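17/10/2019

Hoy he dormido fatal, y encima llovía. Me he levantado a las siete con la idea fija de terminar de una vez el capítulo de Binbridge, que lo llevo arrastrando desde abril, y a las diez todavía estaba en pijama mirando por la ventana. La vecina ha sacado las plantas al patio para que se mojen y me he pasado un buen rato pensando que debería hacer lo mismo con el ficus, y al final no lo he hecho.

Lo del capítulo tiene su miga. Es la primera novela que traduzco entera (137 páginas de galés pasado por el inglés, que se dice pronto) y Annag Urquhart escribe como si le cobraran los puntos y aparte. Frases larguísimas, con tres personas hablando a la vez en una cocina, y yo venga a buscarles el sitio a los pronombres. En inglés con un «she» te apañas; en español tengo que decidir a cada rato si repito el nombre, si lo quito o si le doy la vuelta a todo. Ayer le escribí para preguntarle quién demonios dice lo de la barca en la página 30 y me ha contestado esta mañana, encantadora, que ella tampoco lo tiene claro. ¡Pues muy bien! 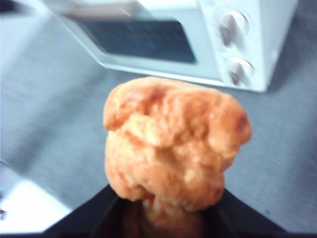
Total, que lo he dejado en impersonal y a correr. «Se habló de la barca.» Me gusta cada vez más, la verdad, suena a pueblo, a gente que no quiere señalar. Ya veremos lo que opinan en Amrani cuando les llegue, porque la correctora anterior me habría puesto un círculo rojo del tamaño de un plato.

A mediodía ha llamado Abla. Que si voy o no voy a lo del club de lectura, que ya van por el segundo libro y yo no he abierto ni el primero. Le he dicho que sí, que el mes que viene, y se ha reído, claro, porque se lo dije también el mes pasado. Me ha contado que está aprendiendo a encuadernar y que lleva dos cuadernos cosidos, los dos torcidos. Quiere regalarme uno. Yo encantada, que este ya se me acaba y tengo que escribir en los márgenes.

Por la tarde, dos horas buenas. De esas en las que no miras el reloj y de pronto hay que encender la lámpara. He resuelto la discusión de las hermanas casi de un tirón, leyéndola en voz alta y haciendo las voces —la mayor me sale como mi tía, no puedo evitarlo— y he quitado alrededor de treinta adverbios, que no sé de dónde salen, se reproducen solos. Me queda la carta del final, que me da respeto. Está escrita en un inglés medio roto, de alguien que no fue casi a la escuela, y no quiero que en español suene a chiste. Tengo apuntadas tres maneras de hacerlo y ninguna me convence.
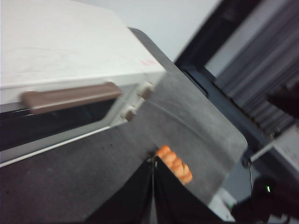 El hornito blanco, con sus dos mandos.

He cenado tarde y de pie, repasando las notas. Luego he buscado las cartas de la abuela en la caja del armario, por si me daban alguna idea para la otra, y me he quedado leyéndolas sentada en el suelo hasta que se me ha dormido una pierna. Ella tampoco ponía comas. Escribía «aver si vienes», todo junto, y después te soltaba una frase preciosa sobre los almendros sin darle ninguna importancia. Creo que por ahí puede ir la cosa, pocas faltas y mucho ritmo.

Mañana tengo que llamar al banco, comprar tinta y contestar a Annag. Y sacar el ficus si sigue lloviendo.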